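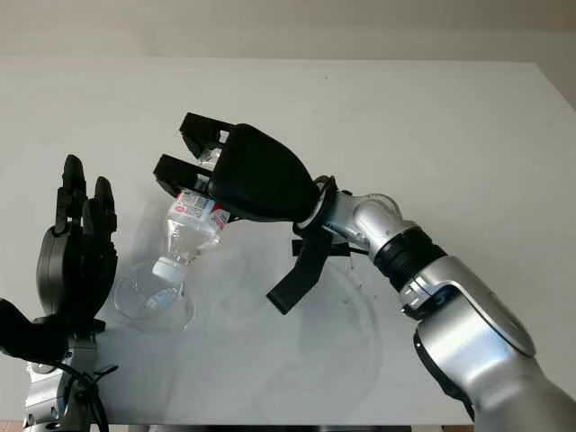
The white table by the back wall.

Hi, I'm Sioned Gape, and I run Natell, a small language school where grown-ups come to learn Welsh. If you've landed on this page you're probably wondering who we are and whether you'd feel silly walking in. You might, for ten minutes or so. I did when I took my first class, and I was the one who'd signed myself up!

I grew up hearing Welsh through a wall. My grandparents spoke it in the kitchen and switched to English when we came in, so what I had at 27 was a handful of words for food, weather and being in trouble. I took an evening course, then a harder one, then a teaching certificate, and somewhere in there I got bossy about how it ought to be taught. Natell started as a Thursday night group with my brother Dilwyn and a few of his friends from work. Dilwyn still comes. He still gets his mutations wrong and he doesn't care one bit, which makes him a very good person to sit next to in your first week.

We've got three teachers now. I take the beginners. Gwion Jarman has the middle group, the people who can order lunch and talk about their vacation but panic when somebody answers back too fast. Arwel Pritchard does the advanced class and the reading circle, and he picks the books, so please send complaints about the very long one to him.

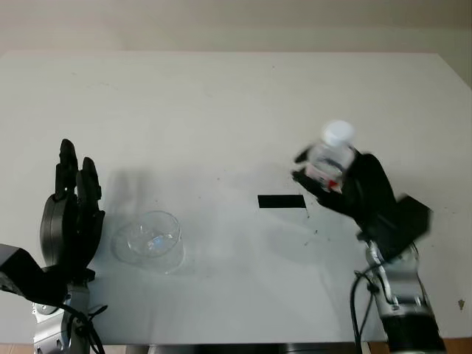

Classes run for 20 weeks, with a break in the middle, and each one is 90 minutes. We don't do grammar charts in the first month. I know some people love a chart (I love a chart) but I'd like you talking before you start worrying about it. You'll learn to say your name, where you live, what you had for breakfast and what you thought of it. Then we do the past tense, and everyone gets a bit grumpy, and then it's fine.

A word about north and south. We teach the northern forms first because that's what Gwion and I speak at home. Arwel's from the south and will happily tell you the other way to say everything. You can use either one in class, or a mix — plenty of our students do, and people understand them.

Our word list is the thing I'm proudest of. Eifion Pugh put it together over two winters, and it has 2613 words in it, sorted by how likely you are to need them before lunch. "Kettle" is near the top. "Parliament" is a good way down. Every student gets a printed copy, and if you spot a mistake, write it inside the back cover and hand it to Eifion. He's working on the next edition now and he does want to know.

We cap the whole school at 40 students, and the beginners' class usually fills up first. New groups start after the summer and sign-up opens in June. If you already have some Welsh and aren't sure where you belong, come and have a chat with Gwion before you pick a level. There's no test, just a conversation, and he'll slow down if you ask him to.

Kids are welcome at the songs evening but not in the regular classes, sorry. Bring a pencil and whatever Welsh you've got.

27 shares
Comments (20)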